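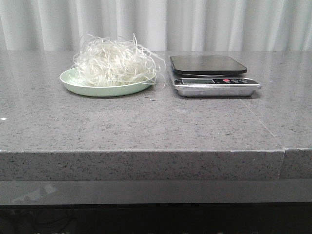
Search reviews, guides, kit...

Review: Astard Bench Weighing Code, second edition

Bought this for our robot weighing cell after a bad audit. 32 pages, spiral bound, no padding. Worth it mostly.

What it is — a set of house rules for arms that portion light, awkward stuff onto a small scale. Noodles, shredded packing, wool. Anything that tangles. Astard wrote it round the Drovari arm but we run an Amundsen and only had to change one table.

Good bits. The zero rule: scale reads zero with a bare platform before every single pick, and the arm waits if it doesn't. We'd been zeroing once a shift. Shameful really. Also the stray rule, any strand hanging over the rim of the source plate counts as unweighed and gets tucked back or binned. And source and scale never touch, there's a clear gap you mark out and keep.

Crumbs get a whole page. Wipe the worktop between runs, log it. Dull but right.

Ran it for 20 shifts at the Sastness site. 261 portions checked by hand afterwards, 209 inside tolerence first time. Better than we had before, still not brilliant. Most of the misses were clumps letting go late, and the code is thin on that. One paragraph on settling time and it just says "allow sufficient". How long is that??

Other moans. Nothing on draughts, which matter with anything this light. The speed limits near people are buried at the back when they should be page one. Index is useless.

Would I buy again, yes. If you've already got written rules for taring and cleaning you could skip it — we hadn't. Print the checklist big and stick it by the stop button, the one in the book is tiny and teh ink smudges.

Four stars.

Share 20 | Comments 32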